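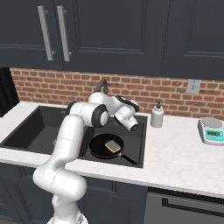
Farkas – "Seventy-Seven Doors" (2LP, Tustine Records)

Second pressing, black vinyl, single-pocket sleeve with printed inners

The first pressing of "Seventy-Seven Doors" went so quickly that the band's own bassist had to buy his copy second-hand, and paid over the odds for a corner ding. Tustine have now pressed it again, this time on plain black vinyl and with the lyrics the right way up.

For anyone who missed them: Farkas are a doom four-piece who play slowly, tune low and disapprove of choruses. Singer Lilla Kerekes has a voice that could strip a gate, and she keeps it in reserve for most of side A, which is a good trick if you have the patience. Miklós Hajdu plays guitar as if each note were coming out of his wages. When the riff in "Brine Clerk" finally turns over, four minutes in, you will either laugh out loud or go and put the kettle on. Both are acceptable.

Side C is taken up entirely by "The Weighing of the Herd", 18 minutes long and based on a hymn that Hajdu says he half remembers. Bronisława Gajewski guests on cello and is the only person on the record who seems to be in a hurry. Side D has the two songs from the old Uvar split, remixed by Tímea Bognár, who has found the bass drum. It had been missing since the cassette.

The remaster is louder than the first pressing, though still some way short of rude. Quiet passages are quiet. If you hear a faint creak before "Lamp Oil", your deck is fine – it's the piano stool, and the band voted to keep it.

Track list

Side A
Brine Clerk
Seventy-Seven Doors
Side B
Lamp Oil
A Cousin in Shipping
Nettle Mass
Side C
The Weighing of the Herd
Side D
Low Field (Bognár mix)
Brillari (Bognár mix)

Details

Format: 2 x 12" LP, 33 rpm
Running time: 66 minutes
Label: Tustine Records
Sleeve: matt card, spot varnish on the wolf
Download code: yes, on a slip of paper that looks exactly like packing waste, so check before you bin it
Insert: folded poster, same wolf, larger

Please note

The sleeve is a tight fit for two records. We can send the discs outside the jacket to spare the seams; tick the box at the basket. Ticking it means the shrink wrap gets opened, and we can't take the record back on the grounds that the shrink wrap has been opened.

Orders placed before 2 pm go out the same day. The matching T-shirt is due in April, in black, or in a second black that Glenys Harawira at the label insists is charcoal.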